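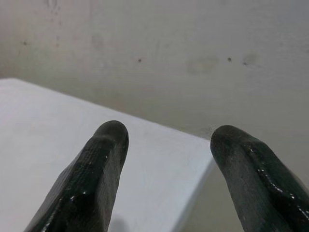 19th May

Bench surfaces again, and I'm happy to report that I'm finally excited about paint. The whole question since January has been what to put on top of the sorting tables so that small dark parts show up, don't skate away, and don't leave you squinting by four in the afternoon. I've come down firmly on the side of flat white. Look at how calm that top is, matte all the way over, a very faint grain if you go hunting for it, and the off-white wall behind is a touch grayer so the long straight edge still reads clearly. That's the pairing I want everywhere in the small parts room!

Ruth Benavides was all for gloss because it wipes clean faster. She's right, it does. We did a gloss square and a matte square side by side on an offcut and dropped a handful of black washers on each (the little ones from the Ploltitz drawer, the ones everybody hates). On the gloss I kept reaching for reflections. On the matte I just picked up washers. Ruth tried it herself and went quiet, then asked how many coats.

Three coats, sanding with 200 between them. The first one looked awful, chalky and thirsty, and I nearly gave up on it. Second coat much better. Third coat lovely. Armindo thinks two would do if we seal the board first, and I'd like to try that on the next one, it would save us most of a day.

Paint is the Simham one, mix number 3583. Writing it here large in my mind because last time the number lived on the lid and the lid went in the trash. Leonor has the rest of the can on the low shelf in the store, please don't use it for door frames.

Cleaning: warm water and a soft cloth takes off pencil and most fingerprints. Marker doesn't come off. I got a blue line to fade to a sort of pale blue smear and then stopped before I rubbed through. Graphite grease is the one I still worry about. Amândio has promised me a spoonful of the really filthy stuff from the Cunha job so I can put a blob on the offcut and leave it overnight.

Edges are the weak spot. The corner on my trial board chipped when I leaned it against the radiator, a flake the size of a lentil. Kerstin says round the edges over before painting and the film holds on much better, and she showed me one of her old Emora shelves that she did that way, still perfect after years of boxes sliding on and off. So: router first, then paint.

Still to do
5 more tops to cut and round over
grease blob on offcut, check in the morning
sealed board with two coats, Armindo
ask Leonor if there's enough left in the can or if we order now
felt pads for underneath, the thin ones, the thick ones make it rock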